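Two Months With the Clokik Paired Hand Grippers
Review, workplace automation

We run returns for an online shoe seller at the Devholm warehouse. In March the company started teaching a pair of robot arms to put shoes back on racks, and the teaching is done by us, with the Clokik grippers. You hold one in each hand and do the job with the jaws instead of your fingers.
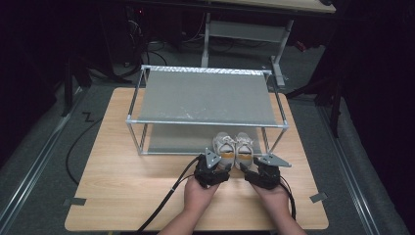 Reading time: 2 min

The grippers are solid. The jaws close evenly and I have not had one stick. After 20 minutes I feel the weight in my wrists, so we swap out at that point. The cables are my main complaint. They are stiff and they drag when you turn your hand over.

Grip is better than I expected on shoes. You take the pair by the heels, squeeze lightly and lift. Too much squeeze folds the collar in, and then the shoe goes on the shelf crooked. The pads are the weak part. The lining frays along the bottom and replacements come only in full sets from Balto, the dealer we use.
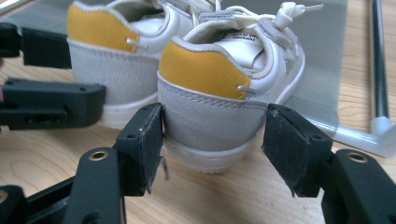
Gripper pads at the heel of a white sneaker.

As for the job itself, my shift used to be all sorting. Now I spend 2 hours of it on the grippers and the rest on the floor. My best week was 183 good runs, and the team's total stands at 682. A run where you drop a shoe has to be marked, and the marking screen is slow.

Starting positions have to change every time. A pair set neatly side by side is easy. 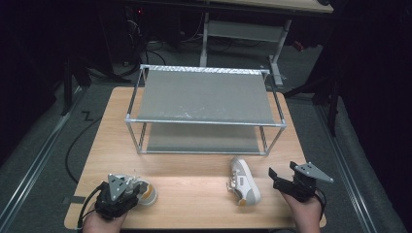
Shoes that land on their sides take me longer, and those are the ones we get most of in real returns. The Tomić system we tried before had no good way to practice them, so the Clokik set wins there.

Pay went up a little for people trained on the grippers. Hours have stayed the same so far. We have asked what happens to the sorting jobs once the arms are running and have no answer in writing yet.

Four stars for the tool. I would buy it again with lighter cables and tougher pads.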